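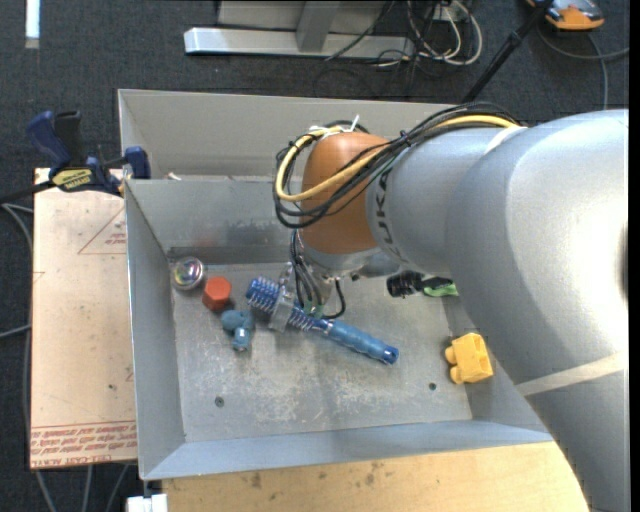

Chapter 4
What Do Surveys Really Measure?

Ask people how often they floss and you will get an answer. Whether it tells you anything about flossing is another matter. This chapter deals with that gap, and it asks you to be harder on survey results than most newspapers are.

Take a case we will return to several times. The town of Drarkutcombe mailed a questionnaire on library use to 800 households and got 127 back. The report that followed said residents were "strongly in favor" of longer evening hours. Were they? People who never set foot in the library had little cause to fill out four pages about it. The report's author, Obinna Akinola, admitted as much in a footnote, but the footnote did not make it into the town's newsletter.

Low response is the flaw students spot first, and they tend to stop there. They shouldn't. Question 47 on the same form read: "Would you agree that our library deserves better funding?" Try saying no to that. Sumathi Achari later put a plainer version to a fresh group of residents, with the cost to each household printed beside it, and support fell by over a third.

Does this mean surveys are worthless? Some writers come close to saying so, and we think they overreach. A carefully drawn sample with dull, neutral wording can tell you a good deal. The trouble is that few published figures come with enough detail to show whether the care was taken.

Before you read Section 4.1, find a poll result in a recent news story. Write down who was asked, how they were reached, and the exact wording of the question. If you can't find all three, write down what is missing. Bring your notes to class.

Key terms: response rate, nonresponse bias, leading question, sampling frame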